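Section 4: Running the towel station with the two-arm cell

Read this section before your first shift at the station. It covers start-up, the pack cycle, stopping the cell, and the parts of the job that have changed for people who packed towels by hand before the cell came in. Rolling is still done at the rolling bench and is covered in Section 3.

4.1 Who does what

The Pliltoldale packing room runs the station with one operator per shift. Under the old arrangement there were two packers, one rolling and one filling baskets. The second packer now works at inspection and label printing. Pay grade is the same for both jobs, and anyone trained on the cell can ask to rotate back to the rolling bench.

The operator is responsible for:

- setting out baskets and rolled towels
- starting, pausing and stopping the cell
- checking each finished basket before it goes to labels
- filling in the shift sheet

The operator is not expected to adjust the arms, open the control cabinet or change grip settings. Call Rafsan Saha for those.

4.2 Before you start

1. Sign in on the station screen with your own badge. Do not work under the last person's sign-in.

2. Wipe the table and let it dry. Lint and damp spots make the towels slide when the grippers close.

3. Look at the pads on the gripper fingers. Replace any pad that is torn, loose or shiny. Spare pads are kept in the drawer marked Vass.

4. Press the red button on the yellow emergency-stop box, confirm that the screen shows STOPPED, then release it. If the screen does not change, do not run the cell.

5. Check that no cable is lying on the tabletop.

CAUTION: Tie back hair and tuck in hood cords before leaning over the table, even when the arms are paused.

4.3 Setting out the work

6. Place the baskets upright on the table. Pull the walls straight so the opening is clear. Fabric baskets sag after a few uses, and a folded-in rim is the most common reason for a missed placement.

7. Lay the rolled towels side by side in one row, with a little space between them. Put them down with the loose edge underneath.

8. Check each roll by hand. It should hold its shape when you lift it by the middle. Send soft rolls back to the bench.
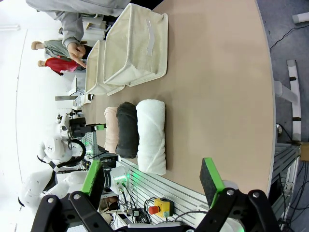

9. Choose the order code on the screen. The code sets how many towels go in each basket and which colors go together. Standard sets for the Tustard account use code 253. Mixed sets use code 400, and you will have to confirm the color order before the cell will start.

10. Step back behind the floor line and press READY. The screen shows a short countdown, then the arms begin to move.

Note: New operators tend to set towels out too neatly, pushed tight against each other. The fingers need room to open on both sides of a roll. Allow a gap of two fingers if you are unsure.

4.4 During the cycle

11. Stay at the station while the cell is running. You may do paperwork at the side desk but you may not leave the room.

12. If you need to reach onto the table, press PAUSE and wait for the screen to show PAUSED. Pointing at or touching a basket counts as reaching onto the table.

13. If a towel is dropped, pause the cell, reroll the towel if needed, put it back in the row and press CONTINUE. Enter one drop on the shift sheet.

14. After three drops in a row, stop the cell and call Rafsan Saha. Do not keep trying with different towels.

CAUTION: PAUSE holds the arms in place but leaves them powered. Use the emergency stop if anyone is caught or struck, or if an arm moves when it should be still.

4.5 Restarting after an emergency stop

15. Make sure everyone is clear of the table.

16. Find out what caused the stop. Write it down before you release the button.

17. Release the button and press HOME. The arms go back to their start positions at slow speed. Move any towel or basket in their way before you press it.

18. Begin the basket again from empty. The cell does not remember how many towels it had placed.

4.6 Checking and handing over

19. Lift each finished basket by the base. Handles can pull away when the basket is full.

20. Compare the contents with the order sheet. The cell checks that something was gripped, but it does not check for stains, pulled threads or a wrong shade. That is the operator's job and it takes up more of the shift than it used to.

21. Tell the next operator about any drops, stops or pads changed, and sign the sheet together.

4.7 Output and pace

In the last full count before this edition the station packed 1251 baskets in a week, against 1095 with two packers. Stops for rerolling account for most of the lost time. Operators are not scored individually on baskets packed. The shift sheet is used to plan maintenance and to decide which towel types stay on manual packing.

Thick bath sheets are still packed by hand. So are all orders of fewer than ten baskets, which take longer to set up than to fill.

Several operators reported sore eyes and boredom from watching the cell for a whole shift. The limit is now two hours at the station before changing places with inspection. Shift leads may shorten this but may not extend it.

4.8 Contacts

Arms, grippers and screen faults: Rafsan Saha
Training, rotation and shift questions: Sunil Sultana
Replacement pads and baskets: order through Fostovon, using the station number on the side desk

Section 4 last revised 07/06/2024. Changes to the order codes are planned for August and will be posted at the side desk.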